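About the Kultthorpe workshop

Platia sets up, services and repairs two-arm bench cells for training labs and light handling work. The workshop in Kultthorpe opened in May with one bench and now looks after 53 cells. Su-chen Poon runs commissioning. Ming-te Kong is responsible for grippers, cabling and spares.

How a bench is set up

Our reference bench is called Nasus. Every procedure we issue to customers is run on it first.

1. Posts and arm bases are squared to the tabletop and torqued.
2. Brown paper is laid over the work area and creased flat at the seams. It is replaced when the tape lifts or the colour fades.
3. Zones are marked in dark blue tape. Corners are taped as an L, reference points as a cross.
4. Teach pendants are parked behind the paper, within reach of the operator, and each emergency stop is tested before the arms are enabled.
5. Fingers are checked on light plastic cups, with the dish rack at the right of the paper. A cup shows up uneven finger closure sooner than a rigid block does — the wall flexes.

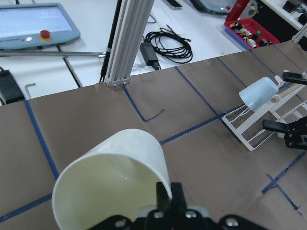

Routine care

Finger pads are inspected every 476 hours of operation and replaced at 1644. Bracket screws are checked at the same visits. Cable loops are re-tied if they have crept toward the work area, and the wrist camera is recalibrated after any gripper change.

Repairs

Grippers sent to the workshop are returned within six working days. The Gökçe depot holds spare pendants and power adapters — arms are repaired in Kultthorpe only.

Page last revised 10 Mar 2023.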